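Nokley Policy Desk
Call for participants: Trade and Borders Citizen Panel

We are looking for 39 people who will spend two weekends in November arguing politely about customs forms. If you read that sentence and felt a small, shameful flicker of interest, please keep going.

The panel is the work of Nokley, a small nonpartisan shop that studies how trade agreements land on the people who have to live with them. Trade deals are usually negotiated in a capital by people with very good shoes, voted on by people who have read the summary, and then handed to a woman who exports jam. We would like to hear from the woman who exports jam. We would also like to hear from the truck driver who carries it, the retiree who eats it, and the student who has no feelings about jam at all but has a vote.

What the panel will do

Over two weekends, members will read, hear, and pick apart a draft agreement on cross-border inspections. The draft runs to 95 pages. You will not be asked to read all of them, although one or two people always do, and they get the good chairs. Most of the work is in small groups. Each group takes one section, listens to speakers who disagree with each other, and writes down what it would keep, change, or throw out.

The subjects on the table are these:

Who checks goods at the border, and who pays for the checking.
What happens when the two sides read the same rule differently.
How much say a legislature should have once the deal is signed.
Whether small shippers should get lighter paperwork than large ones.
Product standards, including lab testing of food and farm goods.

At the end, the panel writes a report in its own words. We fix the spelling and leave the opinions alone. The report then goes to every legislator who has agreed to receive it, and to several who haven't.

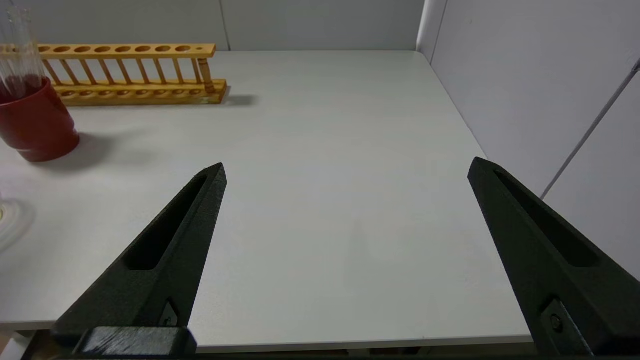
Tabletop, pair of black grippers.

Who we want

You should be 18 or older and able to attend both weekends in full. We cannot take people for one weekend only. We tried it, and spent most of the second Saturday-morning session explaining to newcomers why everyone was so angry about labels.

You do not need to know anything about trade. If you do know something, that's fine, but please be ready to hear it contradicted by a person who learned the word "tariff" the night before. We are not taking applications from elected officials, candidates, registered lobbyists, or anyone paid by a party. Their spouses may apply – we have no wish to come between anybody – but must say so on the form.

We would especially like to hear from people who run or work for a small business, people who live close to a border crossing, farm workers, warehouse workers, and people who did not vote last time. Members will be picked by lot from the applications, with some balancing by age, region, and opinion. If you are not picked, it means your number didn't come up. It is no comment on your views, which we are sure are excellent.

What you get

Each member who completes both weekends receives $2,000, paid within a month of the last session. Travel, a single room, and meals are covered on top of that. Child care and elder care can be paid back with receipts. We have interpreters on call and a step-free building. The coffee is better than it used to be, following a motion from an earlier panel that passed by a margin we have never seen on any matter of substance.

Where and when

The sessions take place at Trurnico Hall, in the long room on the ground floor. Both weekends fall in November. Exact dates go out with the invitations, and we will not move them once they are set. If a session can't be held in person for public health reasons, it will move online on the same dates, with the same pay. We will lend you a laptop if you need one.

Standards and testing

One of the groups will deal with product standards, and this is the section that scares people off. It covers how samples are tested, whose lab results count, and what happens to a shipment while everybody waits for them. The briefing is being written by Mamani, an independent research group, and it has been tested for plain language on people who had other things to do that day. Groups are assigned at random, so we can't promise you will get this one, or that you won't. 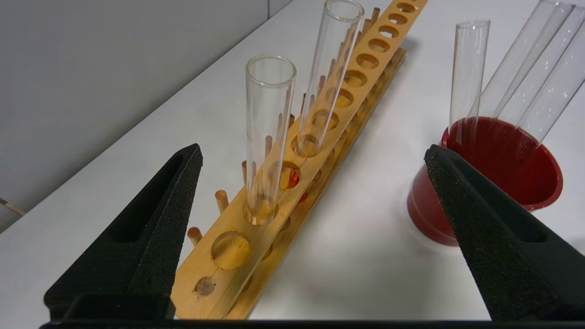
Do I need a science background to sit in the standards group?
None at all. The group decides who should be trusted to do the testing and who should answer for it when the results are disputed, and speakers will be there to explain any technical point as often as you ask.

Who is paying for this

The panel is funded by a grant from the Zorum Fund, which has no seat in the room, no sight of the report before it is published, and no vote on who takes part. Our agreement with the fund is available on request. It is also quite dull, and we would be delighted if somebody asked for it. Nokley takes no money from parties, campaigns, or governments on either side of any border.

How to apply

Fill in the form on our participation page, or call the office and we will fill it in with you. It asks for your age, where you live, what you do most days, and a few questions about where you stand on trade. There are no wrong answers to those. "I have never thought about it" is one of the boxes, and nearly half of our last panel checked it.

Please don't send a resume. Please don't send your own draft agreement either. We have received a few of these over the years, one of them bound.

What happens next

We will confirm that we have your form by email or letter. The draw is public and can be watched online by anyone with a taste for slow television. Those picked will get a phone call, then a letter, then a packet of reading that is shorter than it looks. We also keep a reserve list, and people on it should be ready for a late call.

Members' names are published with the report only if they agree. Sessions with outside speakers are open to the press, and group discussions are closed.

Posted 2020-06-07. Applications stay open until the draw is announced on the participation page.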